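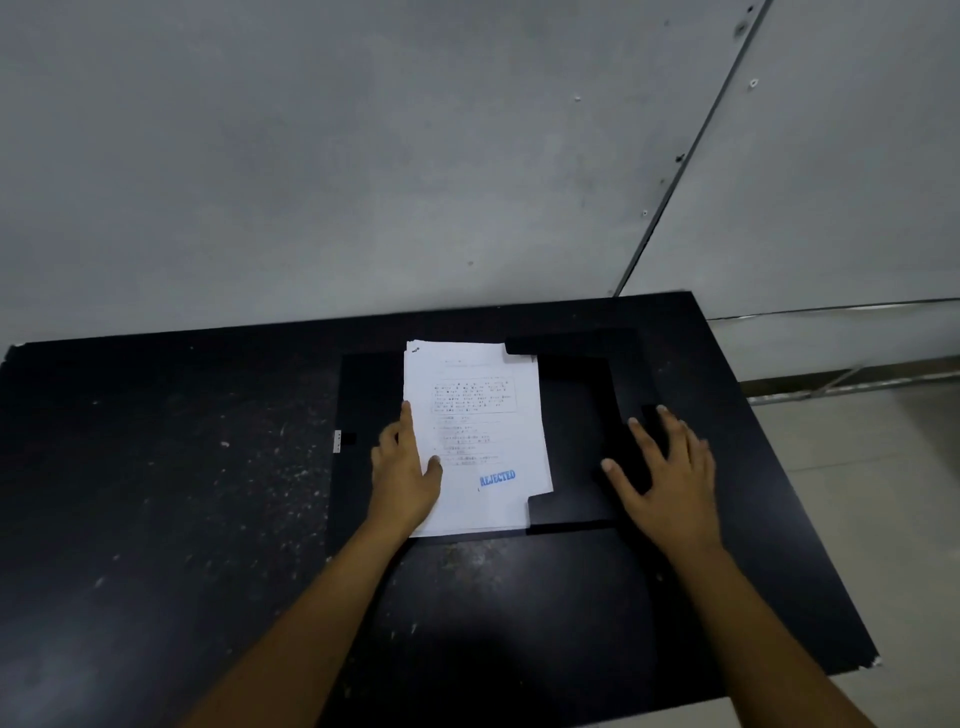 A hand pressing down on the stack. The blue stamp reads REJECTED.

In Praise of the Rubber Stamp
By Lindsay McKinnon

I love a rubber stamp. I love the thump of it, the slightly crooked landing, the ink that comes out heavier on one side! And of all the stamps in the drawer, the one I'd defend hardest is the one people hate to see on their own paperwork.

I spent two winters on the front desk of the permit office in Ferville, and in January alone we took in 542 applications. Most of them were fine. The others got a word in blue, big enough to read from the far side of the counter, and you knew where you stood before you'd found your glasses. Compare that with what I get now when I file online: "Your submission status has been updated." Updated to what? (I clicked through four screens last week and I'm still waiting to find out.)

A stamped page also stays put. You can lay it on a table, press a couple of fingers on the pile and go down the numbered lines until you find the one you messed up. The form and the verdict are on the same sheet of paper, and I find that wonderfully considerate.
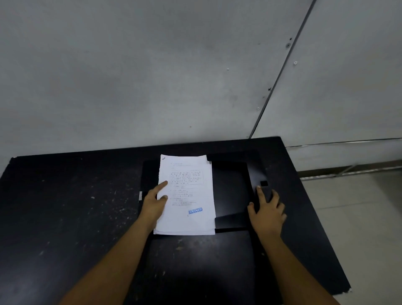 Photo: Bimla Chaudhary

My old supervisor, Ottilie Hauser, stamped everything at a tilt. I used to think that was hurry, but she told me a tilted stamp is easier to spot when you fan through a pile, and she was right. I've done it that way ever since, even on birthday cards.

Yes, a rejection stings. I've had my own fence plans come back twice, and I grumbled all the way home both times. But I had the page in my hand, I fixed the measurements at the kitchen table that evening, and the third set went through. Ferville is deciding this summer whether to drop paper forms for good. Please, keep a counter open, and keep an ink pad on it!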